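[equip-list] Re: Re: bench budget for next year, second arm or not

From: Rhona Cowie
Date: June 2021

All,

quick one before I go into the other meeting. Replying to Tarmo below and then the rest of it underneath, sorry for the order.

> Tarmo Koppel wrote:
> I still don't see why the second arm can't wait. The first
> one is idle half the afternoon. If we spend on fingers and
> a proper spare controller we get more out of what is
> already bolted down at Cosdale. Also can somebody please
> tell me what the Karppinen quote covers, I have read it
> twice and can't work out if the mounting plate is in or
> extra.

Plate is extra. I rang them. The quote is for the arm, the controller, one cable set and delivery to the door, and "to the door" means the door, so we need people and a trolley at our end. Plate is 500 on top and so is any finger set that isn't the flat black ones we have now. So whoever put the plate under "included" in the sheet, please move it. (Might have been me.)

Idle half the afternoon, yes, but only because resetting the table takes so long. Laine's notes from April say the same. Food and packaging work is the slow part, everything has to go back where it was, and then someone wants the tray moved over and it all starts again. A second arm on a second table means one is being reset while the other runs. That was the whole case for it and I think it got lost when the spreadsheet went round.

Smaller things that have dropped off the sheet and need to go back on:

- spare finger pads, the flat ones wear at the tips
- wrist camera cable, longer than the current one
- trays, white, same size as now, please NOT the deep ones
- extension leads and something to tidy the flex with
- baskets and tubs, cheap, anywhere will do

Total for that lot comes to about 46 a month if we spread it, so no point arguing over it line by line.

The kind of table we'd be doubling up, for anyone who hasn't been over to Cosdale. Sandwich and drink carton on the tray, black appliance over on the left with its plug lying on the tabletop, fingers coming in from the near side:

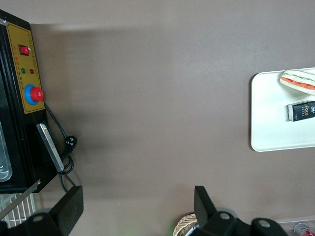

Wubit Yimer would rather we leased. Her point is that Golstead will do an arm on a two year lease with the swap-out included, and if the fingers turn out wrong for soft food we hand it back and have lost very little. She also wants a line for mains outlets along the table edge, whichever way we go, and says it should come out of the building money and not ours.

I agree on the outlets. On the lease I'm less sure. Golstead's terms are fine for the arm but the controller is theirs and locked, so anything we have written for the Pandunel software would want redoing, and that is Rimantas's time which never shows up in these comparisons. Rimantas, could you put a figure on it? Days will do, doesn't have to be money.

Where I've got to, and shout if you disagree:

Option 1, buy from Karppinen with the plate. Fingers same as now so spares are shared between both tables.

Option 2, lease from Golstead, keep the rest back for finger sets and see how we go.

Option 3, Tarmo's. No second arm, spend on spares and on making the reset quicker.

There is 3182 left in the small equipment line, which covers the plate and the consumables under any of these but does not touch the arm itself. The arm has to go in as a capital request and the form for that wants 2 quotes. We have one and a half, Golstead's came as an email with no VAT on it. Laine, can you chase them for a propper one? Same contact as last time I think.

Also the form asks for floor space, power and "expected hours of use". I've put the hours as for the first table, change it if thats wrong.

Tarmo, if you want option 3 written up fairly then it had better be you that writes it, I'll only make it sound worse than it is. Half a page. Reply to the list and not just to me, I lost the last one.

Have to run,
Rhona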